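Plevik hand-held gripper: frequently asked questions

Can I build one at home?
Yes. The printed parts take 18 hours on a small machine at the default layer height. Members of the Ostunico workshop can book the large printer on Tuesday evenings.

Which filament should I use?
PETG for the body, TPU for the finger pads. PLA creeps under the trigger spring and the jaws stop closing square.

How many screws are needed?
11, all M3. Two of them go in from inside the handle and must be fitted before the trigger.

The jaws close unevenly. What is wrong?
Usually the linkage is one tooth out. Remove the side cover, close the jaws by hand, and re-seat the gear. If the fault remains, check the left pivot for stringing.

Is the February revision compatible with older handles?
The barrel is. The trigger isn't.

Who maintains the files?
Pascal Lecomte. Send corrections with the part number and a photo of the printed piece.

Where do the markers go, and does the size matter?

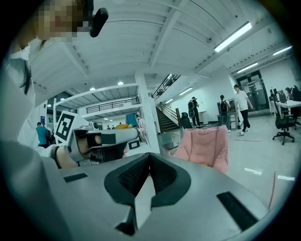
Marker size must match the value in the settings file, or every distance will be wrong by the same ratio. Print at 100% scale and measure the black edge with callipers. The large white square with the black pattern is mounted on the upper end of the gripper, and the small dark one with the white border sits further along the barrel. Stick both down flat. Matt paper gives fewer dropouts under fluorescent lights than gloss. Replace any marker with a lifted corner.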